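Hand tracking on the refurbishing bench – gallery

Welcome to our little gallery from Bimix, the perception software Florin Căpraru and I have been fussing over since May. It learns to follow hands through fiddly bench work, and so far we have labelled 2,740 short clips, which is rather more tea than I care to admit!

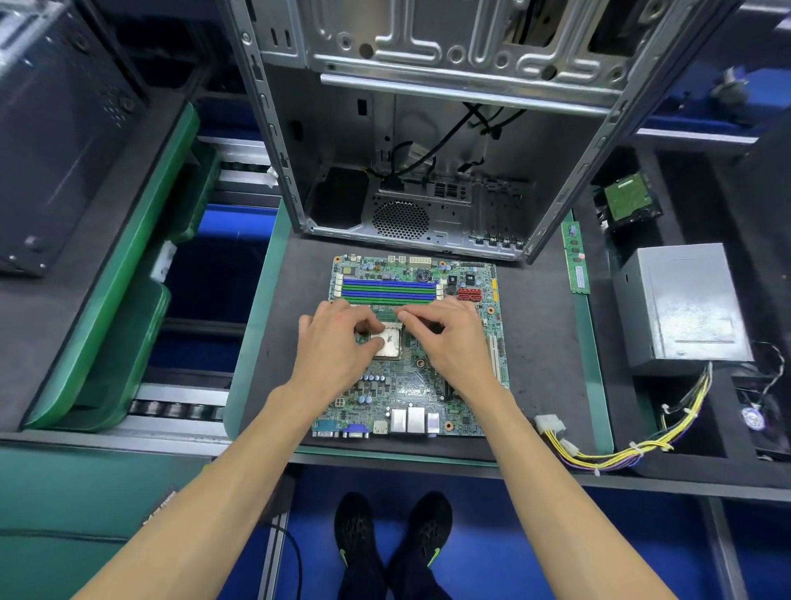

Processors are still the hardest part for us. Fingertips bunch up close together over the socket, the tracker muddles one hand with the other, and the planner then has no idea who is holding what. Florin's newest filter looks back over 27 time steps before it decides, and the swaps have become much rarer – memory modules are next on his list.

Cirilo Arellano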